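Teaching by remote control

Teaching by remote control, also called teleoperated demonstration, is a way to show a robot a task without writing its movements as a program. A person steers the arms from a distance, and the machine stores every movement together with the view from its cameras. One complete recording of the task is named an episode.

The method is near to hand guiding, in which the teacher holds the arm itself and leads it through the path. Hand guiding is simple to learn, but the teacher's own hands often come into the camera view. It is also tiring with two arms at the same time.

Tasks on a table are common for beginners. Usually the objects are small and light, for example a pen and a plastic case, and the two grippers must share the work.

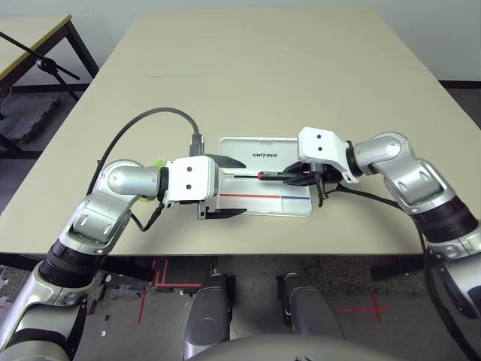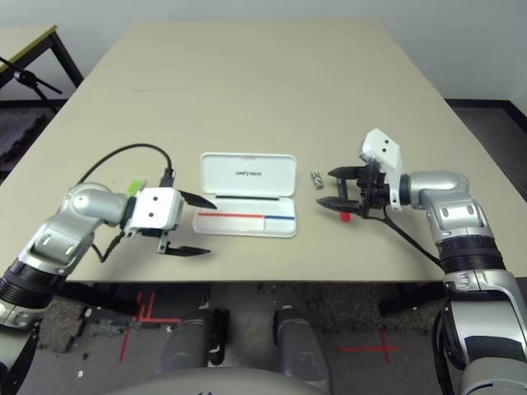

Two-armed robot at a table with a white plastic case. In the first picture the right gripper holds a marker pen over the case.

Recording practice

The number of episodes depends on the task. In the Zollell collection, made at Trundberg, 1242 episodes were recorded for 44 tasks, and 299 of them were later removed. The usual reasons for removal are a dropped object, a long pause of the operator or a lost camera signal. Operators at Trundberg need seven hours of practice before their episodes are accepted.

The start position of the objects is changed a little between episodes. If it stays always the same, the robot learns only this one position.

Limits

The operator does not feel the weight or the resistance of the object, unless the controls give force back to the hand. The Mendes controller has this function, the older Ganness model does not. Thin objects are therefore difficult to grasp, and the movements are slower than by a human hand.

See also: Hand guiding; Imitation learning; Gripper

Last edited: February 2026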